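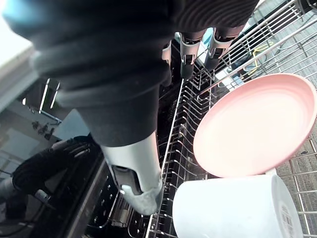
Dish rack (dishwasher)

A dish rack, in the sense used for household dishwashers, is the open wire basket that holds plates, cups and other tableware while the machine washes them. Most full-size dishwashers have two, a lower rack for plates and pots and an upper one for cups, glasses and small bowls, and both slide out on rollers or rails so that a person can load them without reaching into the back of the tub. For the free-standing rack that sits beside a sink, see Draining rack.

Construction

The usual rack is made from steel wire, bent and welded into a grid and then covered with a coating of nylon or vinyl, most often in gray, white or blue. The coating protects the steel from water and detergent and is gentler on glazed dishes than bare metal would be. Along the floor of the rack stand the tines, upright prongs or narrow loops of wire set in rows, and it is the space between these rows that decides, more than anything else, what a rack will hold comfortably. Closely spaced tines suit flat dinner plates, while wider gaps are kinder to deep bowls and those generously curved plates that never seem to want to stand up straight. Many newer racks have tines that fold flat to make room for a roasting pan.

Loading

Plates are generally stood on edge between the tines, leaning a little, with the eating surface turned toward the spray. Cups and mugs go upside down or at a steep slant, so that water can get inside and drain away again. A cup left lying on its side may be washed well enough on the outside but can keep a small puddle in it, and one that overlaps a neighboring plate will shield part of it from the water. Families tend to hold strong and affectionate opinions on all of this, and the habits of one kitchen seldom survive a visit to another.

In his household manual The Patient Kitchen (Astbridge, November 2024), Khôi Khổng gives a whole chapter to the subject and recommends filling the lower rack from the back forward, with the largest plates at the sides.

Wear and repair

Racks most often fail at the tips of the tines, where the coating cracks and lets water reach the steel. Rust then creeps along the wire and can leave brown marks on pale dishes. Small breaks may be covered with a brush-on repair paint or with soft vinyl caps pushed over the tips. Once the rust has spread to the welds, the rack is usually replaced as a whole.

See also: Cutlery basket; Draining rack; Dishwasher detergent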